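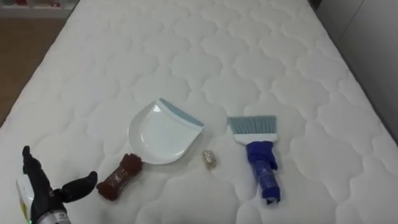

Hi, we're Plakau, a small research group with one stubborn interest: how a robot learns to use two tools at once on a surface that won't sit flat. I'm Aino Koskela and I started the group after a few years at Suominen, where every test I ran was on a steel table. Steel is great if you want nice numbers. Then you go home, drop something on your bed, and none of those numbers help you. So we do a lot of our sweeping work on a quilted mattress, with a dustpan, a hand brush and one little crumpled bit of foil to pick up. The stitching gives the foil a hundred places to hide, and the pan's rubber lip has to get along with all those puffy cells. We also wrap the handles, the brush in bright blue and the pan in a dark reddish-brown textured wrap, so the hand has some texture to hold.

The method we're known for (if we're known for anything!) is called Skarix. Most people train a policy on whole tasks, start to finish. We cut the task at the moments of contact – hand meets handle, bristles meet fabric, lip meets seam – and train on the short stretches in between. Then a second, much smaller model decides which stretch comes next. When something slips, the robot goes back one stretch and tries again from there. It sounds almost too simple when I say it out loud, and our first reviewers told us so.

Our main result so far comes from 871 recorded sweeping runs. Trained on whole tasks, the robot got the foil into the pan 35 percent of the time. With Skarix it was 52 percent, same robot, same data. I know, 52 is still a coin flip. But nearly all of the gain came from recovering after a bad first stroke, and that was the thing we built it for, so we were pretty thrilled. The misses that are left are mostly about pressure. Push the brush too hard and the mattress dips, and the foil rolls back toward the bristles. We're working on that now.
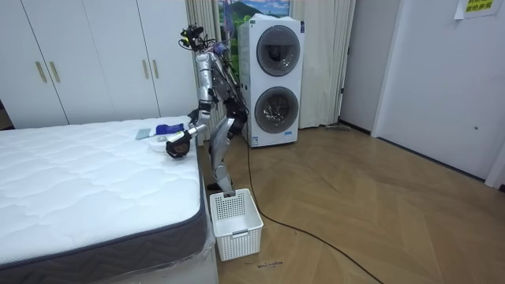
We care a lot about where the testing happens, too. Torwood is our name for the room setup, and it's meant to be a bedroom you could believe in, with all the awkward stuff a bedroom has. The robot has to stand on its own two legs at the side of the bed and reach in over the edge, with a laundry basket down by its feet and a stacked washer-dryer right behind it. That reach changes everything about the stroke. An arm bolted to a table can lean on the brush as much as it likes, but a standing robot has to keep its balance while it does it, so the small model gets the leg joints as input as well as the hand.

There are nine of us now, split between people who like hardware and people who like arguing about loss functions. Tuesday is our open reading group, and you don't have to work on sweeping to come. We also share our failed runs along with the good ones, so if you study recovery and want a big pile of robots fumbling with brushes, write to us and tell us what you're after. We usually answer within the week, a bit slower in April when paper deadlines hit.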